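Hilo largo sobre servilletas, bandejas y la cena de mañana, que es víspera de nada pero me apetece recibir bien. Id a por un té, que me conozco y esto se me va a alargar.

2023-01-05

Todo empezó con el mantel de mi abuela, que lo compró en 1954 y que este año ya no aguanta otro lavado. Tiene los bordes tan finos que da pena hasta doblarlo. Así que lo he jubilado (está en un cajón, envuelto en papel de seda, no me riñáis) y me he pasado a las servilletas de color y las bandejas individuales.

El color me costó lo mío. Yo siempre he sido de blanco, de crudo, como mucho un gris. Pero sobre una mesa con veta de mármol el blanco se pierde por completo, y en Mancuso, la mercería de al lado del mercado, me convencieron de que probara el morado. ¡Y qué razón tenían! Un morado tirando a magenta, con un poquito de brillo, que anima cualquier plato de sopa.

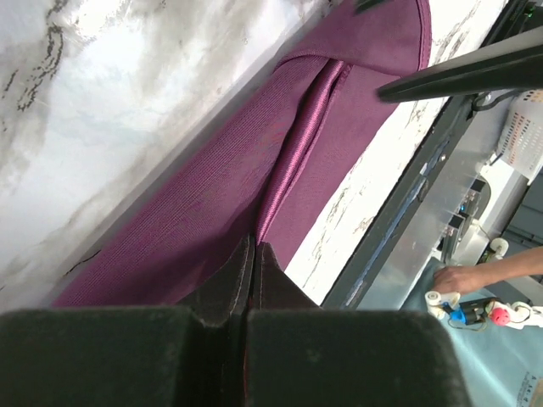

Una cosa que aprendí tarde con las telas que brillan es que se marcan muchísimo. Cualquier pliegue mal hecho se queda ahí toda la cena, mirándote. Yo ahora las plancho del revés, con un paño fino encima, y las doblo cuando ya se han enfriado del todo. Si tenéis prisa, un golpe de vapor de lejos también ayuda bastante.

Y fijaos en las costuras antes de doblar, por favor. El lado bonito hacia fuera, el remate hacia dentro. Parece una tontería y luego llegas a la mesa y tienes todos los dobladillos saludando al personal.

Segunda parte del hilo: la bandeja. Soy muy de bandeja, lo confieso. En Gomis, la tienda de menaje de mi barrio, ya ni me preguntan, me llevan directamente al pasillo. Lo bueno es que te ordena el sitio de cada comensal sin necesidad de mantel, y cuando acabas lo levantas todo de una vez y a la cocina.
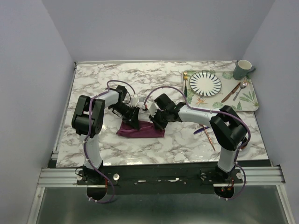

Llevo años defendiendo que los cubiertos no tienen por qué ir a juego, y en casa me siguen mirando raro cuando lo digo. En mi familia la cubertería era sagrada, toda igual, guardada en su estuche, y si faltaba una cucharilla se paraba la sobremesa. Pues mirad esta bandeja: tenedor dorado a la izquierda del plato, y a la derecha una cuchara plateada y un cuchillo con el mango color cobre, cada uno de su padre y de su madre. A mí me encanta. Hasta los palillos van desparejados, uno morado y otro cobrizo, y el morado le hace un guiño a la tela – esas casualidades me alegran el día.

Lo que sí cuido es que haya algo que se repita. Si cada cosa va por libre, al menos un color tiene que salir dos veces. Con eso la mesa ya parece pensada, aunque la hayas montado en zapatillas mientras hervía el arroz.

Me preguntabais por los estampados y si no es demasiado juntar un plato con dibujo y una bandeja con dibujo. Depende. Si los dos son de florecitas pequeñas, a mí me marea. Si uno es de líneas y el otro de hojas grandes, se llevan estupendamente.
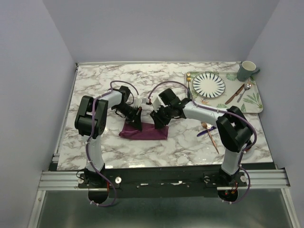 Rayas azul marino en el plato y hojas tropicales en la bandeja. La servilleta, todavía arrugada.

Sobre el doblado, que es lo que más me pedís: no hagáis cisnes. Los cisnes se caen. Lo mío es el cuadrado de toda la vida, o el rectángulo largo si la quiero poner al lado del plato. Se extiende bien la tela, se alisa con la mano desde el centro hacia las puntas y luego se dobla sin apretar demasiado. El secreto (si es que hay alguno) está en alisar con paciencia. Yo pongo la radio y se me pasa el rato volando.
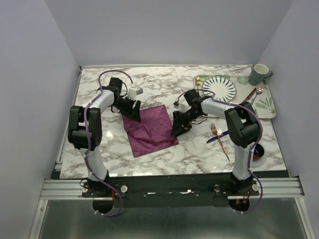
El cuadrado morado sobre la mesa.

Para quien quiera coser las suyas, que sé que sois unas cuantas: cortad siempre con margen, porque las telas satinadas se deshilachan con mirarlas. Doble dobladillo, aguja fina y alfileres solo en el borde, que dejan marca. Yo uso el hilo 442 de la casa Prikari, que no es el más barato del mundo, pero no me ha hecho ni un nudo.

Y si no coséis, tampoco pasa nada, que hay retales rematados preciosos y nadie va a pasar revista debajo de vuestra mesa.

Mañana somos 4 y habrá sopa, arroz y un roscón que encargué el lunes por si acaso. Si me acuerdo, os cuento qué tal aguantó el morado, sobre todo con la nata, que le tengo más miedo que al vino. Me voy a enchufar la plancha.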